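Keeping Small Parts From Wandering Off

If your kitchen drawer is anything like mine was, it holds a tangle of picture hooks, three kinds of tape, the clear bumpers that go on cabinet doors, and at least one screw that belongs to something important. I lived with that drawer for years. Last October I finally tipped the whole thing out on the table and made up my mind to do better, and I've been meaning to write down what worked ever since.

Start with the surface, before you buy a single organizer. Small things bounce and roll on a hard tabletop, and they make straight for the refrigerator. A piece of felt, an old bath towel folded double, or even a leftover bit of wool blanket will stop almost all of that. I like a plain, light color with no pattern, so a dark washer shows up right away. Leave some bare table at the sides for your coffee and your screwdriver (coffee on felt is a sad business, and I speak from experience).

Next, get yourself one open bin with decent walls and call it the landing spot. Everything goes in there first while you're taking something apart or sorting through a mess. I used to set out six little dishes and feel very organized, and then I'd forget which dish was which by lunchtime! One bin, one job, and sort it afterward. 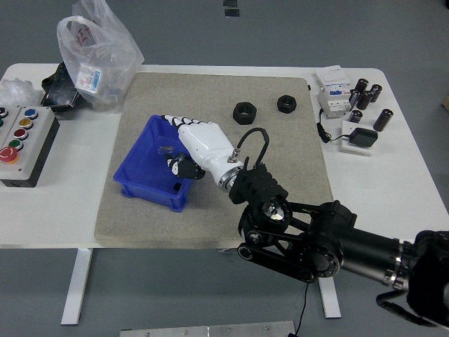
Open blue bin on a soft mat, with bare table left on both sides.

Color matters more than I expected. Clear plastic pieces are the worst to find, and they vanish completely in a white dish. A blue or dark green bin helps them stand out, and if you tilt a lamp down low from one side the edges will catch the light. The low lamp works on floors too — turn off the overhead, lay a flashlight flat on the boards, and look for the little shadows.

For long-term storage I've gone back to jars. Baby food jars are nice if you have them, and spice jars do well once they've been through the wash twice (the cumin one took four). Tape a sample of what's inside to the lid if you store them in a drawer, or to the side if they live on a shelf. Skip the fancy labels until you've used the system for a month or so. You will change your mind.

A few odds and ends I'd add. Tape screws to the back of the thing they came out of, if you're going to put it back together the same week. Keep a magnet in a sandwich bag for picking up spilled pins, then turn the bag inside out and they all drop off together. And wipe out the bin every so often, since the dust at the bottom hides more than you'd think.

My drawer still isn't perfect, and there's a key in there I can't match to any lock in the house. I'm keeping it anyway.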